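Small frames, and the shelf that is finally finished

11/9/19

I have been promising Glenys Tuhiwai a post about the picture frames for so long that she has stopped asking, so, Glenys, put the kettle on. You may remember that when we moved to Doltcombe I wrapped all the family photographs in tea towels and put them in a box marked "hall", and the box then lived in the hall, unopened, which I suppose was fair enough given the label. Well, this weekend it came out at last.

There were 27 of them in there, big and little, and a good many had the wrong person in them. I mean that quite literally. At some point my uncle's wedding had gone in over the top of Yi-chun Lo's school portrait, and there was a lovely one of Maxine Mahuika on the beach hiding behind a postcard of a cathedral. If you only do one thing with old frames, do look behind the picture before you throw anything out!

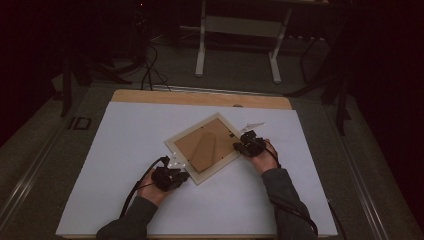 I always start with the little ones, as they're the quickest to put right and it cheers you up to have a few done before lunch. Find yourself a flat surface first. Grit is the enemy, so wipe it down even if it looks clean, and then lay the frame on its face. A plain white board over the table is lovely for this, partly for the smoothness and partly because you can see any little bits that drop. Then look at how the back is held in. The small cream one has a brown cardboard back with little turn clips near the edge, and those are my favourite sort by a mile, just a nudge with the thumb and no tools. The ones with bent metal tabs are another matter. They snap off if you bend them more than a couple of times, and I've ended up using brown tape on two of mine, very neatly, I thought.

Glass next. I used to spray it and then wonder why my photographs had wavy edges, until Ka-ming Tsang told me to put the spray on the cloth and let the glass sit for a bit before it goes back. I now give it as long as it takes to drink a cup of tea. Cut a sheet of thin card to go behind the photo if it rattles. Cereal packet does perfectly well, printed side away from the picture.

The stands are what most people give up on, I think. The cardboard goes soft at the fold, and one day Grandad is flat on his face on the sideboard and everybody blames the cat. Mine were all rather scuffed and speckled on the back, but that doesn't matter a bit once they're facing the right way. 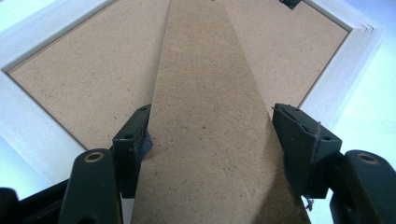 Mending a floppy stand

Open the leg to the angle you like and run a strip of linen tape down the fold, pressing it well in with the back of a spoon. Leave it overnight with a book against it. I did 4 that way and they're all still upright this morning. If the leg has torn right through, Ronaldo Portela swears by hanging the thing on the wall instead, and I can't really argue with him.

The shelf itself I'll save for next time, when I've decided whether the cathedral stays.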